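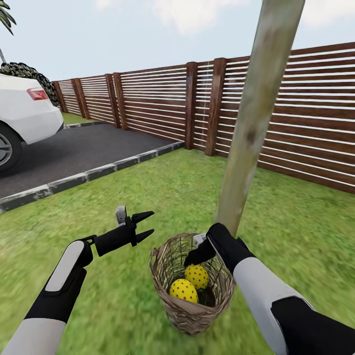

4. Recording demonstrations in the garden task

The Lakerura method trains a two-arm policy on simulated demonstrations of an egg and basket task. Complete section 3 before you start.

4.1 Load the garden layout and set the random seed to 17.

4.2 Check that both arms respond to the controllers. Open and close each gripper once.

4.3 Start the head and wrist views. A wrist view may be filled mostly by lawn, fence slats and sky, with parts of the gripper at the lower edge. 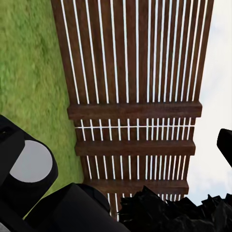

4.4 Leave such frames in the recording. The policy reads all views at each step, and Clurnow rejects episodes with missing frames.

4.5 Record the episode and label it as success or failure.

Note: The baseline in Shezi and Turunen used 1,750 episodes. Removing the wrist views lowered the success rate by 19 percentage points.

Caution: Do not change the egg texture within a batch. Plain dots and the zigzag band are stored as separate variants.

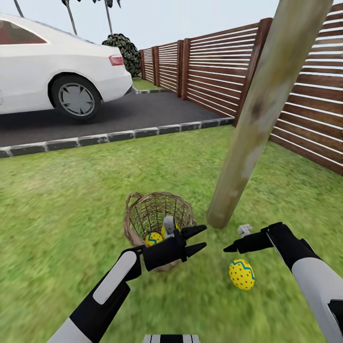
Can failed episodes be used for training?

They are kept for evaluation only. The training script skips any episode labelled as a failure.

4.6 Close the batch after eight episodes and write the seed in the log.

4.7 Run the Clurnow check before copying the batch to the training folder.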